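Gold Wire Bear Cup Stand

I've been making little wire pieces for years, and this one is my favorite so far. A shiny gold teddy bear stands in the middle, with a ring around his waist and wire shooting out every which way – hooks, spirals, zigzags, one big loop like a question mark. He's on a round black marble base with white and rusty veins and a thin gold rim.
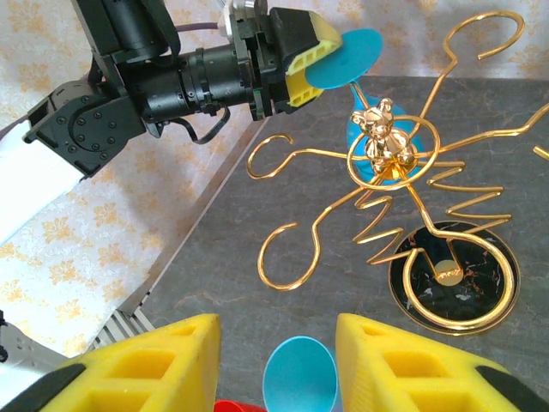 I started out wanting a place to hang my mugs and got a bit carried away! Hamish Kerr at Pukent cuts the marble for me, and every slab comes out different, so your veins won't match my bear's. If you want a darker stone, put a note in with your order and I'll dig through the pile.

The price is $61, or $124 for a pair. (Yes, the pair costs a little more – it comes in the big padded box.) I like bright blue with the gold myself, and plain light plastic cups are easiest on the wire. Please keep your heavy stoneware on the shelf.
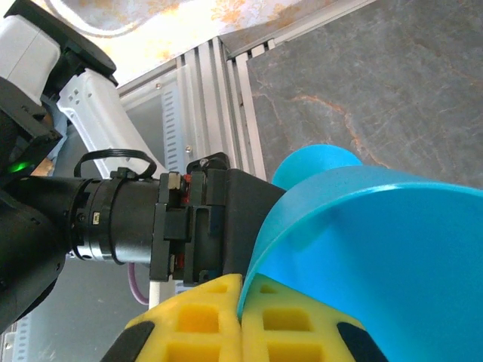
For cleaning, a soft dry cloth does it. Skip the metal polish, it dulls the finish, and don't soak the base. Orders placed by August 3, 2007 go out in the first batch.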